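Rules for a Small Table: A Talk with Şükran Karakaya

September 22, 2026
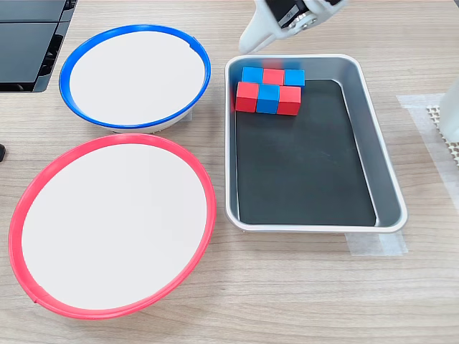

Six cubes in the tray, two empty bowls and the gripper at the sorting station.

When Şükran Karakaya started to write the bench rules at Trenholm, she wanted to fit them on one page. The first version had 92 rules. "I was very proud of it for one evening," she says. "Then I gave it to the operators and they read until the second page and put it in the drawer."

The current version has 12. It is taped inside the door of every cabinet, and new people must read it aloud before they are allowed to start an arm. Karakaya is responsible for safe practice in the manipulation lab, where small arms learn to sort, stack and pack. I visited her to ask how rules are made for machines that most people would call harmless.

She does not like this word. "A small arm can still close on a finger. People respect the big machine in the cage. Beside the small one they drink tea." Tea is rule four, by the way. No cup may stand on a table where an arm has power.

Much of the page is about the table before the work starts. A sorting task with cubes and two bowls, one with a red rim and one with a blue rim, looks very simple, and she uses it to train every new operator. The cubes begin in a metal tray, in a fixed pattern, and the bowls begin empty. The operator must look into both bowls and say "empty" in a clear voice.

"They feel silly when they say it," Karakaya admits. "But we had a case in November where a cube from the earlier run stayed in a bowl, and the whole series was recorded as correct. It was Unholm, our checking program, that accepted it. The program counted only at the end. So now a person looks first."

The next rules concern what may move. Trays on her tables are held with tape, and she has strong opinions about tape. It must lie flat, it must be changed when a corner lifts, and it must never be placed across the path of the gripper. I asked if a proper fixture would be better. "Of course it is better, if you do the same task for a year. We change the task often. I prefer tape which somebody checks to a fixture which everybody trusts."

On hands she is the most strict. No hand goes over the tray while the arm is enabled, also not to straighten one cube. The operator presses stop, waits three seconds, says "hands," and only then reaches in. The colleague at the screen repeats the word. An earlier rule asked for a written note after each stop, but it was removed because people avoided stopping so they would not have to write. I found this the most interesting thing she told me, and she was a little embarrassed by it. "My rule made the table less safe. It took me more than three months to see it."

Other groups have now asked for the page. Sezer, a packing company which tests its grippers in the same building, took it almost without change. Dasiletti, who build the tables, wanted to print it on the surface itself. Karakaya refused, as she still changes the text too often.

What will be changed next? She thinks for some time. Rule nine, about who may restart an arm after a fault, is not clear enough. At present it says "a trained person," and two operators have already asked her what this means at seven in the evening, when only one of them is there. She has a new sentence for it, but she wants to try it with the night group first.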